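Murkby Toy and Games Library
Small Parts Project: progress report for April
Prepared for Fitzgerald Delacroix, Gisness Community Fund

Dear Fitzgerald,

Thank you again for your patience with this one, and for your very kind note after the last report. It got passed around the tea room and is now stuck to the fridge!

When you funded us we had 50 tubs of donated odds and ends sitting in the back store, with blocks, trays, little boxes and goodness knows what else all jumbled in together. I'm very pleased to tell you that all but 11 have now been tipped out, sorted and either shelved or passed along. We settled early on a plain black table for the sorting, and I can't recommend it enough. The pale pieces used to vanish on our old cream benchtop (Tibor lost a white peg on it for most of a morning), and now even the smallest bits show up nicely.
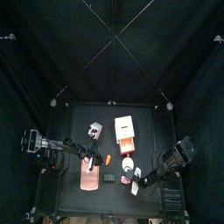

The black sorting table, with the pink tray, the patterned white cube and the little box with its drawer open.

The box with the orange-lined drawer has become a favourite of mine. It's only white cardboard with a slot in the top, but I'd love to see it go out in one of the posting-and-finding kits for the under-threes, and Tibor Major is working out which pieces should travel with it. We have 3 of those kits finished and catalogued so far, and the Drikton playgroup has already put its hand up to trial them.

Patterned pieces have been slower going. We began by grouping everything by colour, which looked lovely on the shelf but was hopeless when a family wanted a matching game, so we went back and started pairing by pattern as well.

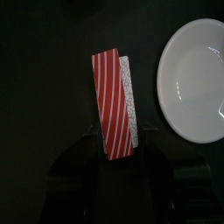
Stripes against speckles turns out to be a very good pairing for little ones, as the two are so different to look at, and I'd like to build a whole kit on that idea if we can find enough pieces in decent nick.

On the money side, the shelving from Fekete came in under the quote, and with your blessing we'd put what's left towards lidded tubs and labels. We'd also be grateful for 2 extra months to finish the last of the sorting and get the catalogue cards typed up. Could you let me know whether that needs a form, or whether an email will do?

With warm thanks from all of us at Murkby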